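Episode 1,213, or: the summer of the dish

July 30, 2023

The target is 2,000 demonstrations by the end of the month after next. I have done the arithmetic on this several times, hoping for a different answer, and have now stopped doing the arithmetic.

For anyone who missed the last post, I drive the arm at our Westham room while Fotini Spanos runs the second station over in Raltby. We each do the same handful of tabletop chores over and over, the software (Kivi, version 2, please don't ask about version 1) saves what the wrist camera saw and what the joints did, and at night the whole pile goes off to be trained on. I took this job in January thinking I would be working in artificial intelligence. What I do is move crockery.

The current chore is reaching for a dish. Go to the dish, close on the rim, lift, set it down somewhere else, home. A good run takes me less time than it takes to type the label for it. A bad run takes less time still, and then I have to decide whether it was bad enough to throw out, and that is where most of my day goes.

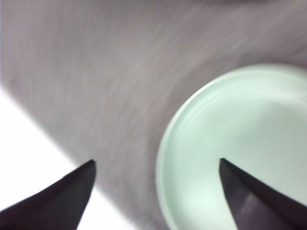 Fotini and I disagree about wrist speed. She rotates slowly, like someone backing a trailer into a garage, and her footage is lovely. I swing. My argument is that the policy will see plenty of smeared frames once it's running by itself, so it may as well meet them now. Her argument is that I'm impatient. Évan Masson, who trains the models and therefore gets the last word, looked at a batch from each of us and said to keep both. Neither of us has forgiven him.

He did give us one rule I like: keep the recoveries. If you come in too far to one side and have to back off and try again, leave it in. For the first few weeks I'd been deleting those out of vanity, some 40 of them, and they were probably the most useful thing I'd made. The early model was very elegant right up to the point where it missed, and after that it had no ideas at all. It just hung there. I felt for it.

What I still can't do well is be random. We're supposed to vary the start pose and the dish position every time, and I would have sworn I was doing that until Évan plotted mine and they made a tidy little oval. Fotini's made a smaller oval. So now there's a script that tells us where to put things, and I've been relieved of the one creative part of the job.

787 to go. I said I'd stopped doing the arithmetic.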